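Flimen Kitchen Handling Project
Progress report to the Trallano Fund, equipment planning stage
22/03/2020

The purpose of the present stage is to settle the equipment list before any large order is placed. Work continues in the simulated kitchen, where two-arm handling is tried against the counter layout and household objects named in the grant agreement.

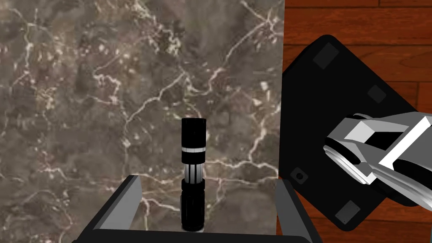 Quotes have been received from two suppliers. Cistlow offers the arms and grippers as one package with 12 months of service. Vörös prices the grippers separately, at 306 dollars per set of replacement fingers, and asks for payment on delivery. The Cistlow package is the simpler of the two to administer, but its service terms do not cover finger wear, and we have asked for this to be revised in writing.

Finger width remains the main open question. Slim cylinders and wide bowls make different demands on the same hand, and a second finger type would add to the parts budget. We have set aside 900 dollars for spare parts - a sum that was not in the original plan and has been moved from the travel line.
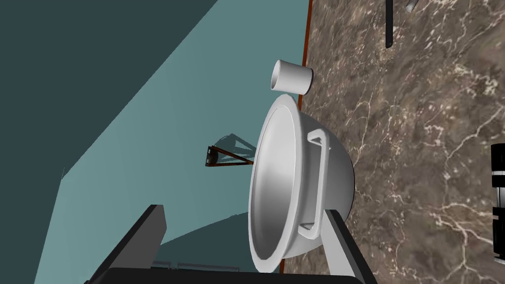 Delivery times are also under review. Both suppliers have warned that orders placed after March may be delayed, and neither will hold its current prices past the end of the quote period. The bench and power work at the Flimen site can go ahead separately and is not affected.

We request the Fund's approval of the following:

Transfer of the travel balance to spare parts, as described above.
Extension of the purchasing stage by 3 weeks.
Permission to place the gripper order ahead of the arms, should the Vörös quote be accepted.

A revised budget table will be sent once the Cistlow terms are confirmed.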